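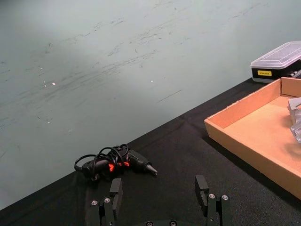
Removing scuff marks from painted walls before a move-out inspection

Posted by Tharushi Hettiarachchi, July 19, 2023
Category: Rentals and Deposits

I am vacating a rented workroom in the Skuswood building after a tenancy of 7 years. The lease requires that the walls be returned "clean and free of marks beyond ordinary wear." One wall, painted a pale gray-green in a matte finish, has a large number of dark scuffs and thin scratches. Most are at the height of the work table. I tried a damp cloth with dish soap on a small patch, and some of the gray came off, but the scratches did not change.

I would like to know whether I should clean the wall, touch up the marks, or repaint the whole surface. The landlord's office, Clunau, has not been able to tell me the name of the original paint. The inspection takes place in 10 days.

Chathurika Talukder

Please begin by reading the move-in report, if one was signed. Any mark recorded at that time is not your responsibility, and you should bring a copy to the inspection.

For cleaning, the following procedure is suitable for matte paint. Dust the wall with a dry cloth. Mix a few drops of mild dish soap into a bucket of lukewarm water, wring out a soft sponge until it no longer drips, and work from the bottom of the wall upward. Rinse with a second sponge and clean water. Do not use a melamine foam pad on matte paint without testing it in a corner first. These pads are slightly abrasive and may leave shiny patches that show whenever light falls across the wall from the side.

Scratches that have gone through the paint cannot be washed out. Touching them up one by one is seldom satisfactory on an older wall, as fresh paint dries to a different shade even when the color is correct. If many scratches remain after washing, it is advisable to paint the full wall from corner to corner. A paint store can usually match the color from a chip the size of a coin – take it from behind an outlet cover. Allow the washed wall to dry overnight before painting.

I would also recommend writing to Clunau before you paint. Some leases do not permit tenants to repaint without consent.

Wickramasinghe

Agree on asking first. We repainted a unit on our own and were charged $52 for the wrong sheen. A pencil eraser works on small black marks, by the way. It did nothing for the deep ones.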